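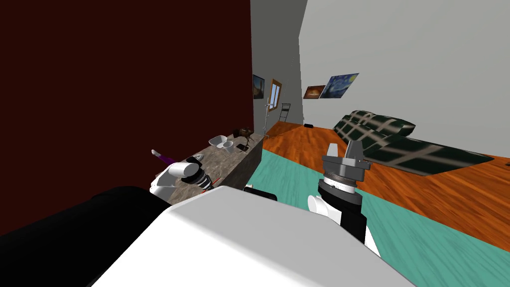

**pell_grinder** wrote:

Halina Szewczyk says the Flernard only looks better in sim because the contact model is being kind to it, and after reading the numbers in the first post I'm inclined to agree with her. Two different grippers on two arms of the same robot, same room, same counter. Fine. What friction values did you use on the finger pads? If they're the defaults, you compared two meshes.

---

**torquewrench_tom** (thread starter) wrote:

Defaults on the fingers, yes. I lowered friction on the counter because marble was sticking like rubber. 1104 grasp attempts total, split evenly between the Cluseder and the Flernard parallel. Small stuff only: plate, cup, bowl, figurine. The Cluseder dropped the plate far more often and I don't think friction explains all of that. It can't get under the rim.

---

**mossback** wrote:

> It can't get under the rim.

Can anything? A small plate lying flat on stone is a bad test for any two-finger gripper. On our bench we slide it to the edge first and pinch it there. If your planner does top-down grasps only, you're scoring the planner.

---

**torquewrench_tom** wrote:

Planner allows side approaches, it just rarely picks them. I can force it. Would take a night to rerun.

---

**pell_grinder** wrote:

Please do force it. And post per-object results, not one big percentage. I've been burned by one big percentage before. Bought a pair of Hatbergs on the strength of a chart like that and they spent the winter in a drawer – lovely on foam cubes, useless on a coffee cup.

---

**jj_servo** wrote:

Gonna disagree with the pile-on a little. Sim comparisons are useful if you only trust the ordering. I ran the Cluseder and the Flernard on a real arm in December and the Flernard won there too. Less wrist bulk, so it gets closer to the counter before something bumps.

---

**mossback** wrote:

How many objects? How many tries each?

---

**jj_servo** wrote:

12 objects, 10 tries each, for each gripper. Not a paper, I know.

---

**pell_grinder** wrote:

And were you the one resetting the objects by hand? Did you put them back the same way every time? I don't trust myself to do that, never mind a stranger on a forum. No offense.

---

**jj_servo** wrote:

None taken. I used tape marks. By object 11 I was getting sloppy, so toss the last two if you like. Same winner.

---

**kestrel_dyn** wrote:

Everybody's arguing about fingers and I'd look at the controller. Are both arms on the same gains? The Dudek controller ships with a soft wrist setting, and if one side has a heavier gripper it'll sag a bit at full reach. A few millimeters is plenty to miss a plate.

---

**torquewrench_tom** wrote:

Hm. Same gains on both, stock Dudek config. I never touched the payload mass after I swapped the left gripper. So the left side could be running with the wrong number.

---

**mossback** wrote:

There's your plate.

---

**pell_grinder** wrote:

Maybe. Could be half of it. I'd still swap the grippers left to right and run the whole thing again, otherwise you can't tell arm from hand. If the misses follow the gripper, I'll shut up about friction for a week.

---

**torquewrench_tom** wrote:

OK. Fixing the payload, swapping sides, forcing side grasps on the plate. Pad friction stays where it is for now so I'm not changing everything at once. Should have per-object tables up Saturday.

---

**kestrel_dyn** wrote:

Log the wrist height at finger close too, if you've got it. Commanded and measured, both arms.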